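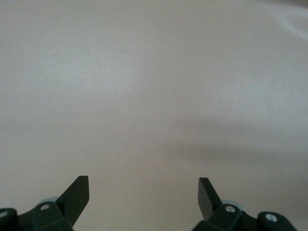 Care of Light-Colored Work Surfaces and Tabletops
Household Guidance Sheet 28
Issued by the Caron Home Services Office
Revised 22 May 2018

Purpose

This sheet sets out the recommended care of white, gray and other pale surfaces in kitchens, utility rooms and home workshops. It applies to laminate, painted wood, solid surface material and sealed stone. It does not apply to unsealed marble or to bare wood, which are covered in a separate sheet available from the office.

Residents of the Brornik and Cluken buildings should also consult their tenancy handbook before using any abrasive product. Damage to fitted surfaces is assessed at the end of each tenancy.

Daily cleaning

Crumbs and grit should be removed with a dry cloth before any liquid is applied. Grit dragged under a wet cloth is the most common source of fine scratching, and on matte finishes these scratches cannot be polished out.

Wash the surface with warm water and a small amount of dish soap. Wring the cloth well. Rinse with a second cloth and clean water, then dry. Soap left to dry on a pale matte surface forms a dull film that attracts dirt and is often mistaken for wear.

Cloths used on floors or in bathrooms must be kept apart from those used on food preparation areas. Color-coded cloths are suitable for this purpose.

Stains

Tea, coffee, tomato, turmeric and berry juice should be blotted at once. If a mark remains, mix baking soda with water to a soft paste, spread it over the mark and leave it for 30 minutes. Wipe away with a damp cloth without scrubbing. The treatment may be repeated once. Turmeric may leave a yellow tint that fades over several days in a room with good daylight.

Ink and permanent marker may be treated with rubbing alcohol on a cotton pad. Test the alcohol first on a hidden area, such as the underside of an overhang. Painted surfaces may soften, and treatment should stop if any color transfers to the pad.

Grease that has built up near a stove responds well to undiluted dish soap left in place for a few minutes. Rinse twice.

Limescale at the base of a faucet may be treated with equal parts white vinegar and water, provided the surface is laminate or solid surface material. Vinegar and lemon juice must not be used on any stone, whether sealed or unsealed.

Products to avoid

Steel wool, powdered scouring cleansers and green-backed scrubbing pads should not be used. Oven cleaner and drain cleaner will permanently discolor most pale finishes on contact, and any splash should be rinsed off immediately with plenty of water.

Bleach must never be mixed with vinegar, ammonia or any other cleaning product. Where bleach is used alone, follow the dilution on the label, open a window and rinse the surface thoroughly.

Heat and moisture

Use a trivet or a folded dry towel under all hot pans and baking trays. Slow cookers and electric griddles should stand on a board while in use. Kettles and toaster ovens should be placed away from joints in the worktop, where steam and heat can loosen the adhesive.

Standing water should be wiped up promptly along seams and around the sink. Check the sealant every February and replace any section that has lifted or darkened. New sealant must be left to cure for the period given on the tube.

Workshop surfaces

A pale bench top makes small screws and spilled fluids easier to find, but it shows oil and metal dust quickly. Cover the working area with kraft paper or a washable mat when gluing, staining or painting. Wood glue should be wiped up with a damp cloth while still wet. Once hardened, it may be lifted with a plastic scraper held nearly flat.

Metal filings should be vacuumed up before any damp cleaning takes place. Filings left on a wet surface rust overnight and leave orange specks that are difficult to remove.

Checking for wear

Inspect surfaces under light from the side, such as a lamp placed low at one end. Dents, raised edges and soap film show up far more clearly this way than under a ceiling fixture. Chips in laminate should be filled with a matching repair paste before water reaches the core. Residents should not sand fitted worktops.

Supplies and inquiries

Soft cloths, plastic scrapers and laminate repair paste are stocked at the Ekov service counter. Quote item number 2935 for the repair paste. There is a limit of 2 tubes per household. Requests for inspection of a damaged worktop should be made in writing to the office, giving the building, the unit and the location of the damage.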